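The Long Way Round to a Degree

When the letter from Giltov College came through the door, Iara Bravo put it on top of the fridge and went to work. She'd applied to finish the degree she had abandoned at 22, and she was fairly sure she knew what the letter said. It stayed up there for three days. Then her father, Abelardo, who was visiting and has never been able to leave an envelope alone, opened it and read it to her down the phone. She was in!

I love stories like this, and the returners' programme at Giltov is full of them. It takes people who left higher education part-way through, sometimes decades ago, and gets them back to the point where they can graduate. The college had 352 applications last year for 150 places, and the oldest student in the current intake is 58.

What makes it work, as far as I can tell after a fortnight of hanging about the building, is the advising office. It's up two flights of stairs, next to a photocopier that screams, and it's run by Ludmila Kubíček, who came to advising from a job in the exams department and still talks about timetables with real love. She showed me one she'd made for a bus driver on split shifts. It had taken her most of a week and it was a beautiful thing, all his seminars tucked into the gap between the morning run and the school run, with half an hour left over for a sandwich.
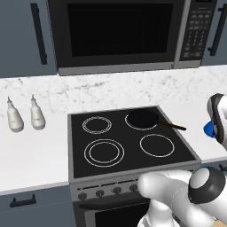 Before any of that can happen, somebody has to work out what a returner already has. Old transcripts turn up in every condition. Some come from colleges that have merged twice and changed their names both times. Some list modules with titles like "Methods B", and then it's a matter of ringing round until you find a person who remembers what Methods B was. Kubíček keeps her own register of these, built up over the years, and it now runs to 2,092 entries. Other colleges have started ringing her to ask what's in it.

Kaan Yüksel had done two years of chemistry before he left. He expected to be told to start again. Instead he got a meeting that lasted all afternoon, a pot of tea, and a list showing that nearly everything he'd passed still counted. "I walked round the car park twice afterwards," he told me. "I'd been telling people for years that I'd wasted that time."

He's now in his final year and sits on the student panel that reads every letter before the college sends it out. This was his idea, and it's a cracking one. The panel crosses out anything they had to read twice. "Failure to comply may affect your candidature" has become "If you miss this date, ring us". Calls to the office went up in the first term, which everyone was delighted about, as the people ringing were the ones who used to vanish quietly just before December.

The teaching has had to shift too. Lecturers who were used to rooms full of nineteen-year-olds suddenly had people who'd managed wards and raised families and weren't shy about interrupting. A few found it hard going at first. Most of those I spoke to now ask for returner groups when the timetable is drawn up, and one told me she had rewritten an entire course on employment law after a single seminar with four shop stewards in it (she kept their notes and wants to put them on the reading list).

Money is the sore point. The Paiva bursary covers travel and books for the first year only, and the second year is where the gaps start to show. A car fails its MOT, a shift pattern changes, and there goes the Thursday-night study group or the train fare.

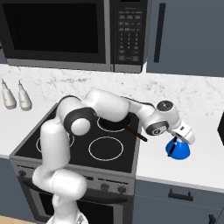
Fermín Valdebenito thinks the bursary should be turned back to front. The first year, he said, runs on excitement and people will walk in through snow for it, so the help ought to come later, when the excitement has worn thin and there are still two long essays to write. He'd also like childcare paid by the hour, so that a parent could book a single evening in the library without signing up for a whole term.

The college is looking at both suggestions, and Kubíček is firmly in favour of the second. She has already found a room for it on the ground floor and measured it for a carpet.

As for Iara Bravo, she has one module left and a dissertation on the history of evening classes, which she writes between five and seven in the morning before the house wakes up. Her father rings on Sundays for a progress report. He has read every chapter so far and disagrees strongly with the third.

Applications for the next intake close on 17th April. The advising office will look at an old transcript for anyone who sends one in, whether or not they've made up their mind to apply.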